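Right, finally got the Munton shoulder rig out of its box on Saturday and I've got thoughts. Bit of a thread, sorry.

I've been putting it off for months because my old rig sort of works. It's a Paiva base with a foam pad off something else and a handle that comes loose if you look at it. But my shoulder's been complaining, so I saved up.

First thing, the weight. It's heavier than I expected, even with nothing on it. Most of that is in the back plate, so once the camera's on it balances nicely, but carrying it up four flights with a tripod in the other hand was no fun at all.

The pad is lovely though. Properly lovely! It's got a dip in it that sits over the collarbone and I did a whole afternoon without that pinched feeling I get on the left side.

Rods are standard 15mm so my Janance follow focus went straight on. The matte box needed a bit of persuading — the clamp is a hair tight on these rods, and I ended up backing the screw right out and wiggling it.

The front handles I'm less keen on. The rosettes are quite coarse, so you get the angle you want or you get the one next to it. I wanted somewhere in between and couldn't have it. The rubber grips twist as well if you've got warm hands. I've put tape on them for now.

Quick release is good. Solid clunk, no play, and there's a little safety catch you have to push sideways. I kept forgetting about the catch and tugging at it like an idiot, but I'd sooner have it than not.

Someone asked what I'm running on it. Small mirrorless body, Zuvwood cage, a zoom that's too long really, five inch monitor on an arm, battery at the back. With a lighter lens I think you'd want the plate slid further forward than the marks suggest.

The instructions are one folded sheet with drawings the size of a stamp. I had the rod clamp on upside down for a good half hour and only noticed when the battery plate wouldn't reach.

Price. I paid 600 for the full kit and that stings a bit. The base and pad are sold on their own and if I did it again I'd buy those and keep my old handles, loose one and all. The top handle is another 200 if you want it, which I didn't.

Anyway, it's staying. I've a long day of interviews coming up in February and that'll be the real test, I'll add to this after. If anyone's found decent grips that fit these handles please shout.

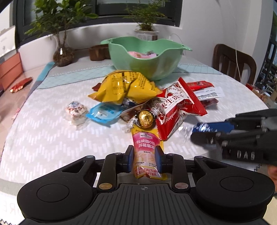 Sérgio Valente: Bicycle bar grips, the lock-on sort with a little clamp at the end. Take a bit off the length with a hacksaw first. Mine haven't twisted since, and they cost a lot less than the replacement ones from Munton. Does your battery plate creak when you tilt down? Mine does and I can't find where it's coming from.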